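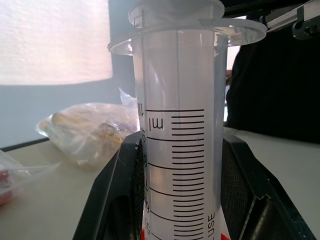
¿De qué depende que un visitante prolongue su estancia en un camping próximo a un espacio protegido? Depende sobre todo del tiempo de desplazamiento hasta la entrada del parque y de la sombra disponible en la parcela; el precio por noche tiene un peso menor.

## 3. Estancia y elección de parcela en los campings del entorno de Grercombe

### 3.1. Ámbito y datos

El análisis se basa en los registros de ocupación de dos establecimientos, Grercombe y Flutbridge, situados en carreteras distintas de acceso al mismo parque. El primero se encuentra junto a un embalse y fuera del núcleo urbano; el segundo ocupa una ladera con arbolado desigual, a menor distancia de los comercios. Ambos admiten tiendas, caravanas y autocaravanas, y aplican tarifas diferenciadas por temporada.

Se dispuso de 2147 reservas completas, una vez excluidas las cancelaciones y las estancias de grupos escolares. Cada reserva incluye la fecha de entrada, el número de noches, el tipo de alojamiento y el código de parcela. La base de datos se cerró el martes 5 de noviembre de 2019, y las modificaciones posteriores no se han incorporado. La depuración corrió a cargo de Nerea Figueroa y Yuto Nagano, que revisaron por separado los registros con fechas incompatibles y resolvieron las discrepancias de común acuerdo.

A los registros se añadió un cuestionario breve, entregado en recepción al formalizar la salida. Se recogieron más de 300 respuestas válidas. El cuestionario preguntaba por el motivo principal del viaje, los lugares visitados y la valoración de la parcela asignada. Las preguntas abiertas fueron codificadas por Aisyah Mangundap conforme al esquema descrito en la sección anterior.

### 3.2. Variables

La variable dependiente es el número de noches. Como variables explicativas se consideraron el tiempo de desplazamiento en automóvil hasta la entrada del parque, el grado de sombra, la proximidad a los aseos, la disponibilidad de conexión eléctrica y la tarifa. La sombra se clasificó en tres categorías mediante visita a pie, siempre en las horas centrales del día. Las parcelas del sector Joseph, en Flutbridge, se trataron como categoría propia: carecen de delimitación y el cliente elige su ubicación al llegar.

En el material complementario se detalla la toma de muestras de agua en las fuentes de uso común, cuyos resultados no intervienen en el modelo. La figura 1 muestra una probeta graduada de plástico transparente.

### 3.3. Resultados

La estancia más frecuente en Flutbridge es de una sola noche, propia de viajeros en ruta. En Grercombe predominan las estancias de dos y tres noches, con un aumento notable entre las familias con tienda. La diferencia se mantiene al controlar la temporada y el tipo de alojamiento.

El tiempo de desplazamiento muestra una relación negativa con el número de noches hasta los 30 minutos. A partir de ese umbral la relación se atenúa, y quienes se alojan más lejos declaran con mayor frecuencia otros motivos de viaje, en particular la pesca y las visitas a familiares. La sombra resulta relevante en los meses cálidos y pierde significación en marzo, mes en el que varios encuestados prefirieron de forma explícita parcelas soleadas.

La distancia a los aseos presenta un efecto no lineal. Las parcelas contiguas reciben valoraciones bajas por el ruido nocturno y la iluminación, mientras que las situadas a más de 100 metros acumulan quejas de clientes con niños pequeños. La conexión eléctrica solo influye entre los usuarios de caravana y autocaravana.

### 3.4. Limitaciones

Los registros no permiten distinguir a los clientes que regresan en una misma temporada con otro titular de reserva. Tampoco se dispone de datos equiparables del camping Drudason, cuya dirección, ejercida por Eusebio Villanueva, facilitó únicamente totales mensuales. Soledad Gallardo ha propuesto un procedimiento de estimación a partir de dichos totales, que se expone en la sección 4 junto con sus supuestos.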